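Wakano Supplement Bottle Set – Data Card

Version 4
Maintainer: Ruby-Lee Tipoki
Contact: through the issue tracker of the Wakano repository

Summary

Wakano is a collection of records and photographs covering supplement bottles as they are handled and sorted on a table. It holds 613 bottle records, of which 600 are complete. The remaining 13 lack a legible batch code and are kept in a separate file. Each record ties one bottle to a cap sticker, a product line, a body colour class and a position in the storage trays.

The set was put together to test stock-checking procedures for small dispensaries and shops that hold mixed stock from several suppliers. It is concerned with the outside of the bottle only. Contents, dosage and ingredients are not recorded, and nothing in the set should be used to identify a tablet or capsule.

Files

bottles.csv – one row per bottle, 600 rows
bottles_incomplete.csv – 13 rows, batch field blank
lines.csv – one row per product line, 58 rows
trays.csv – tray layout and capacity
photos/ – working photographs, by session
notes/ – session notes in plain text

All CSV files are UTF-8 with a header row. Opening them in a spreadsheet program set to another encoding will damage the label_text field, much of which is in Chinese. Import the file with the encoding stated instead of double-clicking it.

Fields in bottles.csv

item_id: integer, unique, never reused.
sticker_code: string, as read from the sticker on the cap. Leading zeros are kept.
line_id: key into lines.csv.
body_class: one of white, dark_green, amber, other.
cap_class: one of white, metallic, other.
label_text: the main product name as printed. No translation is given.
batch: string. Formats differ between suppliers and have not been made uniform.
tray: tray letter and slot number.
checked: 0, 1 or 2, the number of times the row has been read back against the bottle.

The body_class field describes the plastic or glass itself and ignores the label. Dark green bodies were entered as black in version 1 by two of the people entering data. Those rows were corrected in version 2. Anyone holding an old copy should replace it.

Handling procedure

Bottles are taken from the tray to the table one product line at a time where possible. They are picked up by the cap so that the label stays clear of the fingers, then turned until the main label faces the reader. The cap sticker is read first and the body label second. If the two disagree, the bottle goes to the Furis tray and the row is left open.

Bottles of the same line are kept together on the table until the whole line has been entered. Lines with similar labels are never opened side by side. This rule came in with version 3, after two lines in near-identical packaging were swapped between trays and the error was carried through a full session.

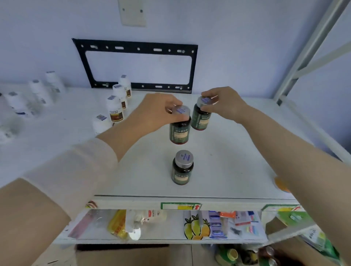
Tivberg, 2020-05-14

Session notes, dark green line. Three bottles of the line on the table, silver screw caps, green label band with the name in white and yellow characters. Each cap has its small blue-and-white barcode sticker. White bottles standing to the left, among them the line with the red-brown label. Body class entered as dark_green and cap class as metallic for the whole line.

The label band is glossy on this line and the batch code is printed over a seam. Two readings were needed for one bottle. The code was legible under a side lamp and the row is marked checked = 2. No bottle from this line went to the Furis tray.

Sticker placement

Stickers belong on the cap, centred, with the long side parallel to the front label. In practice the angle varies. Position on the cap has no meaning in the data and should not be used to infer the line or the order of entry.

A cap sticker stays valid only while the cap stays on its own bottle. Caps of the same diameter fit several lines, so two bottles must not be open at the same time. Where a cap has been moved in error, both rows are voided and new item_id values are issued.

Trays

The Li trays are shallow, with one bottle per slot, and take the tall and short bodies alike. Slots are numbered from the front left corner. The Furis tray has no slot numbers and is used for open queries only. Its contents are listed in trays.csv with slot set to 0.

Known issues

– label_text mixes simplified and traditional characters as printed. Searches need to allow for both.
– Short bottles are under-represented. Most lines in the set come in one size only.
– Several white lines differ only in label colour. Sorting by body_class alone will merge them.
– Session notes from January use the older tray letters. A conversion table is in notes/tray_letters.txt.
– Photographs were taken under room lighting, and colours on the labels are not calibrated.

Changes

Version 4: added cap_class; moved incomplete rows to their own file.
Version 3: side-by-side rule for similar labels; tray letters changed.
Version 2: body_class corrections.
Version 1: first release within the project.

Use and citation

The files may be copied and altered for research and teaching. Product names and label designs remain the property of their owners. Please cite as: Tipoki, R.-L., Wakano Supplement Bottle Set, version 4.

Corrections should quote the item_id and the sticker_code together. Reports that give only the product name cannot be matched to a row.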